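# Pencil case keeps ending up empty (and the pens all over the table)

**Najwa Sayegh**

Hello everyone, I've been reading this board since September and have finally worked up the nerve to post. My problem is a small one, but it's driving me up the wall.

We have one good table, and everything happens on it. Homework, bills, my lists, the little one's pretend grocery store, all of it. I bought a zippered pencil case for each of my two kids, thinking that would be the end of loose pens, and for the first week it was lovely. Now the cases lie there more or less flat and the pens are wherever they were last used. I have found them under the fruit bowl, in the couch, and once inside a rain boot.

My older one says it takes too long to put them back one at a time, and I do sort of see her point, because the pouch is floppy and it rolls onto its side as soon as you let go of it. You need one hand to hold it open and another to put the pen in, and by then she has wandered off to do something else.

So what do you all do? Is there a kind of case that works better, or is it a matter of habit? I'd rather not buy anything big. We don't have room on the table for one of those carousel things, and my mother-in-law already gave us one that went to the thrift store (please don't tell her).

**Kirsty Gosling**

Oh, Najwa, welcome! I could have written this myself a few years back. I have three at home and at one point I was buying pens by the boxful and still signing permission slips in crayon.

First, I wouldn't throw out the soft cases. I went through the whole business of replacing ours with hard plastic tubs, and the lids cracked, and the tubs took up twice the room in a backpack. A soft pouch is fine. What helped us was changing how we fill it. Lay it on its side on the table with the zipper facing you, open it all the way to the end (kids love to open it two inches and then jam things through the gap), and slide the pens in lengthwise. Don't try to stand it up and drop them in from above, it will just fold over on you.

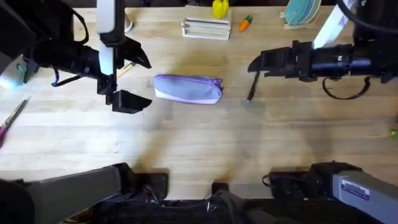

Hold the pen near the middle and let the tip go in first with the cap on. If your daughter holds it way up at the end it swings around and catches on the zipper tape, and that's when the sighing starts. My youngest does much better if I hold the case still for her and she does the pens, and then we swap. It turned into a sort of game, and I'll admit we still do it that way even though she is plenty old enough to manage alone.

The other thing I'd say is to clear some space first. We push the toys back along the far side of the table before we start, nothing fancy, just a row of whatever is out, so there's open tabletop to work on. Pretend vegetables are terrible for this, by the way. They roll right into the middle of everything, and then the tidying turns into lunch.

And keep the number of pens down! I let each of mine have what fits with the zipper closing easily. Anything extra goes in a jar in the kitchen. Once the pouch is stuffed full, they stop zipping it, and once they stop zipping it you're back to the rain boot.

**Na-rae Yoon**

We had Windura cases and the zippers stuck. Rub a plain candle along the teeth and run it back and forth a few times. Wipe off the crumbs of wax before you put paper near it.

Can't help with the habit part, mine are teenagers and I gave up.

**Nermin Kurtuluş**

I agree with nearly everything Kirsty wrote, except that I would skip holding the case for them. I did that for my son and he came to expect it! What I do now is put something flat and a bit heavy on the closed end, a paperback works, and then the pouch stays put and he has both hands free.

Also, Najwa, pick a time of day. Ours is right before dinner, because the table has to be cleared then anyway and no one gets to eat until the pens are in. It sounds stricter than it is. It takes over a minute if he's dawdling and hardly anything if there's pasta.

If you do end up wanting a different case, look for a wider bottom panel so it sits a little better. I got mine at the stationery shop in Isbridge, next to the bakery, but I'd imagine any school supply aisle has them. Wash it inside out and let it dry with the zipper open, otherwise the inside gets a musty smell that takes ages to go away.

**Najwa Sayegh**

Thank you all so much! We tried the sideways way with the paperback this afternoon and she got every pen in without complaining, apart from one that had no cap, and we are still looking for the cap. I'll try the candle on the little one's zipper tomorrow. Nermin, the dinner rule starts tonight.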